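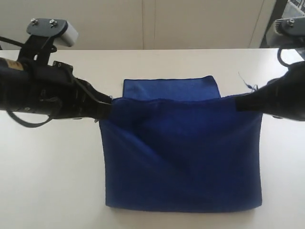 How to prepare a ten-minute talk when you are not used to speaking

Many people write to me after they are asked to speak at work for the first time. They have a topic and a date, but they don't know where to begin. I was in the same situation when I gave my first talk in Gerkport, in my third language, and I made almost every mistake that is possible to make. The method below is the one I teach now in my Monday group.

You will need paper, a pen, a clock and 30 minutes a day for one week.

Step 1. Write one sentence for the listener

Before you make any slides, finish this sentence: "After my talk, the listener will be able to..." Use a verb which you can check. "Understand our service" is too wide. "Choose between the two contracts" is good. If you need the word "and" in your sentence, you probably have two talks. Keep one of them for another day.

Step 2. Collect first, choose later

Set the clock for 10 minutes and write down everything you could say. Don't correct the spelling and don't put it in order. Then take a short break. When you come back, mark the points that help your sentence from Step 1. Usually four or five points remain, and for ten minutes I would use three. It hurts a little to leave out the others - I still keep mine in a folder.

Step 3. Find one story

One of your points should have a story from your own work. It can be very small. A man in my group was preparing a talk for the sales team at Kairys, and his first draft had 39 slides and no person in any of them. We replaced most of this with one phone call he had with an angry customer. His final version had six slides.

Tell the story in this order: where you were, what went wrong, what you did, what you would do today.

Step 4. Say it aloud before you write it

Speak each part aloud two times, standing up, with only your key words on paper. After that you may write down the sentences which came out well. If you write the full text first, it will sound like a letter, and you will be tempted to read it.

Learn by heart only the first two sentences and the last one.

Step 5. Practice with the clock

Do the complete talk three times on three different days. If it takes longer than nine minutes, remove something. Please don't try to speak faster. You will need the extra minute for your pauses, and for the moment when you lose your place.

If you do lose your place, stop, breathe out, look at your key words and continue. To the listeners it is a normal pause.

On the day

Come early enough to stand on the spot where you will speak. Drink water, but not ice cold. Choose one friendly face on the left and one on the right, and begin with the sentence you know by heart.

Next in this series: answering questions when you don't know the answer.

Aušra Koppel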